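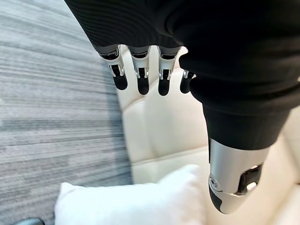 2 min read

Seat cushions are specified for appearance and sold on softness. Neither property says much about how a seating area performs after two winters of daily use, and I would argue that buyers, landlords and furniture hirers should stop treating the cushion as an accessory. It is the working part of the seat.

The usual complaint is sag. A soft filling feels generous in the showroom and then compresses under the same sitter, in the same place, every evening. A firmer core under a thin soft layer feels less welcoming for the first minute and holds its height for far longer. In the rented flats I look after in Ovley, the firm cushions bought in February two years before the soft ones are still in service. The soft ones have been replaced.

Estrella Espinoza, who runs the upholstery workshop at Inskip, disagrees with me on this. Her view is that a soft cushion fails only when it is neglected, and that turning it weekly would settle most of the argument. I accept the mechanics. I do not accept the premise that tenants will turn a cushion weekly, and a specification that depends on it is a poor one.

Covers deserve the same scrutiny. A fixed cover cannot be washed properly, so it is sponged, and sponging leaves rings. A removable cover with a full-length zip costs more to make; my last quotation put the difference at 40 pounds for a two-seater. One professional clean of the fixed version came to 70. The arithmetic does not need a second year.

There is a fair objection that removable covers shift and wrinkle. They do, if cut too loosely. A cover cut slightly smaller than the core stays flat, and any competent workshop can do it if the order says so. Most orders give a colour and a delivery date, and leave the fit to chance.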